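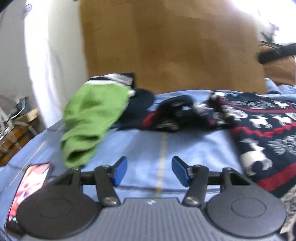 핸드헬드 그리퍼 패드 교체와 링크 피벗 재조임 기록

의류 정리 작업에 쓰는 핸드헬드 그리퍼의 정비 내용을 적어 둔다. 지난번 글에서는 트리거 쪽 와이어 장력만 다뤘고 이번에는 손가락 패드와 링크 피벗이다. 누적 개폐 횟수는 카운터 기준으로 1039회에서 멈춰 놓고 분해했다.

증상

니트 소매를 집을 때 왼쪽 패드가 오른쪽보다 늦게 닿았다. 두꺼운 편물은 문제가 없는데 얇은 안감이나 청지 한 겹을 집으면 천이 한쪽으로 밀린다. 완전히 닫은 상태에서 패드 끝을 손으로 흔들면 왼쪽만 유격이 느껴졌다. 처음에는 패드 마모로 보고 패드만 갈았는데 밀림은 줄고 유격은 그대로 남았다. 원인이 두 가지였던 셈이다.

패드 교체

패드는 파란색 접촉면에 검은색 뒤판이 붙은 형태다. 교체품은 Dralau에서 낱개로 주문했고 배송비가 패드 값보다 비쌌다. 접촉면만 떼어 내려고 하면 뒤판에 접착제가 남아 두께가 달라지므로 뒤판째 바꾼다. 좌우를 반드시 같이 교체할 것. 한쪽만 새것이면 닫힘 중심이 어긋난다.

뒤판 고정면은 이소프로필알코올로 닦고 완전히 마른 뒤에 붙인다. 손가락을 벌린 상태로 붙이면 패드가 기울어 있어서 각도를 눈으로 맞추기 어렵다. 종이 한 장을 사이에 끼우고 가볍게 닫은 상태에서 위치를 잡는 편이 낫다. 그 상태로 42분 두었다. 접착제 설명서에는 더 짧게 나와 있지만 다른 부품을 닦다 보니 그렇게 됐다.

피벗 나사

링크 암 하단은 세로 홈이 난 본체 패널 양옆의 금속 피벗 나사로 고정된다. 왼쪽 나사를 풀어 보니 나사산에 보푸라기가 감겨 있었다. 니트를 오래 다루면 링크 안쪽에 섬유가 쌓인다. 브래킷의 삼각형 개구부로 핀셋을 넣으면 분해하지 않고도 대부분 꺼낼 수 있다. 에어 스프레이는 섬유를 더 안쪽으로 밀어 넣어서 쓰지 않는다.

나사는 재사용하고 중강도 고정제를 아주 조금 발랐다. Driditz 고정제를 썼는데 점도가 높아 한 방울이면 남는다. 링크 접촉면에 묻으면 개폐가 뻑뻑해지니 바로 닦아야 한다. 조임은 끝까지 조인 다음 링크가 자중으로 천천히 내려올 때까지 되돌리는 식으로 맞췄다. 토크 값은 적지 않는다. 가진 드라이버의 눈금이 이 범위에서는 믿을 만하지 않다.

좌우 확인

본체 양쪽의 둥근 하우징은 이번에 열지 않았다. 외관만 닦고 나사 풀림을 점검했다. 조립 후에는 패드 끝이 중심선에서 만나는지 본다. 나는 데님 같은 천의 스티치를 기준선으로 쓴다. 본체 중심을 스티치에 맞춰 놓고 천천히 닫으면 어느 쪽이 먼저 닿는지 바로 보인다. 지그가 있으면 더 정확하겠지만 Sirnevik 작업용으로 만들던 지그는 아직 출력 중이다.

시험

조립 후 397회 개폐했다. 대상은 니트 스웨터 소매와 밑단, 얇은 면, 데님 한 겹이다. 좌우 접촉 시점 차이는 눈으로 구분되지 않았고 데님 한 겹에서 밀림이 4회 나왔다. 네 번 모두 천의 솔기를 비스듬히 집은 경우라서 패드 문제로 보지는 않는다. 시험 뒤에 왼쪽 피벗을 다시 만져 봤고 유격은 없었다.

남은 일

오른쪽 피벗은 보푸라기만 제거하고 고정제를 바르지 않았다. 다음 점검 때 좌우를 비교하려고 남겨 뒀다. 카운터는 초기화하지 않고 이어서 기록한다. 패드 여분은 한 쌍 남아 있다.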